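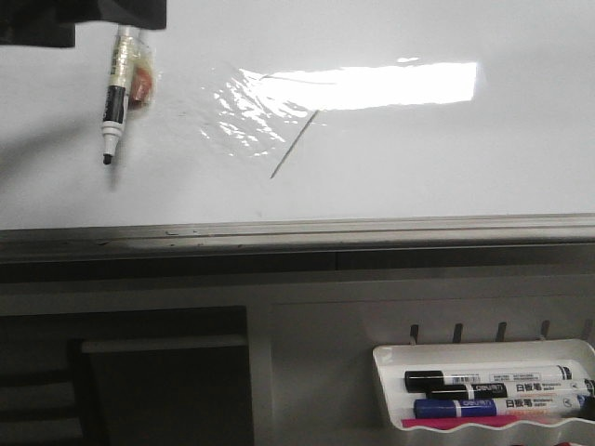

The Line on the Board

Search stories
Search
Share 30 Comments 4

The sign on the road said Mornham was a listening town. My sister had driven past it for years and never been listened to, so she sent me to the meeting in her place. It was February and the community room smelled of wet coats.

There was a whiteboard at the front. Somebody had drawn one line on it, thin and slanting, low on the left and climbing to the right until it ran into the glare of the ceiling light. Past that I couldn't see a thing.

"As you can see," said the woman from Stunurau, "the direction is very encouraging."

I moved two chairs over to get out of the glare. The line didn't get any longer.

Stunurau wanted to run a bypass through the lower fields, the way they had at Sakham. She told us Sakham was delighted. I have a cousin in Sakham who now drives an extra mile to buy milk, and he had not mentioned delight.

"Is that the road," I asked, "or is it a graph?"

"It's the general picture," she said.

"Of what?"

"Of where we're heading."

A man in the back row wanted to know what 484 meant. The number was on his handout with no words near it. She said it was explained in the full report. He asked where he could get the full report. She said it had been on display at the library, and he said the library had been shut since the boiler went.

She uncapped a marker then, and I thought, all right, let's have it. Draw us the church. Draw us the river. Put an X where my sister's kitchen is. She held the thing up close to the board for a good while, talking about partnership, and the whole room watched the black tip. Then she put the cap back on.

They took a vote on whether we had been consulted. It passed. I kept my hand down and so did the man with the handout, and the rest went for coffee.

When I left she was wiping the board. She did it in one pass with her sleeve, slant and all, and it came off like it had never cost anybody anything.

My sister called at 9. "So where does it go?" she said.

"Up," I told her. "Up and to the right."

Comments (4)

qaisi_reader: I have been to this meeting. Ours had muffins.

lowfield: Don't buy the vote. Someone in that room would have yelled.

porchlight200: @lowfield you have more faith in rooms than I do

tinroof: Did the bypass get built or not?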